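Plellham shared workshop: Markodell arm, progress report
Fri 25 July
Prepared by Ysaline Hoarau for Séverine Le Goff

The bedroom and dining layout is now loaded in the simulator, with the bed against the green wall and the table and chairs on the plank floor.
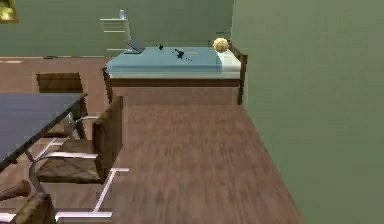

1. Work completed

The shoulder and elbow joints are assembled on the bench and hold position under a 400 gram load. The wrist is printed but not fitted; the first set of bearings was undersized and has gone back. Wiring runs through the upper link as planned. The controller firmware reads all joint encoders and stops on a limit switch within one control cycle.

2. Simulation

Planning runs use the room model with the laptop and the small items left in place on the blanket. The batch this month was 3,028 runs, of which 1,709 reached the target pose without contact. Most failures come from the approach between the near chair and the bed. The chrome cantilever base is modeled as a solid block for collision checks, which closes off floor space that should be open. A finer mesh is in progress.

The round yellow object on the pillow is the first pick target. Its contact stiffness is a guess until we have measured a soft object on the bench.

3. Budget

Spending to date is roughly 2,000 euros, mainly motors and the Kesent power supply. The replacement bearings are charged to the same line. No increase is requested.

4. Open items

Wrist bearings: reordered, no ship date.
Chair mesh: Hoarau.
Cable strain relief at the base: design not settled. The Chevalier bracket fits but blocks access to the connector.
Bench time: we need the large bench for two full days to fit the wrist. Please confirm.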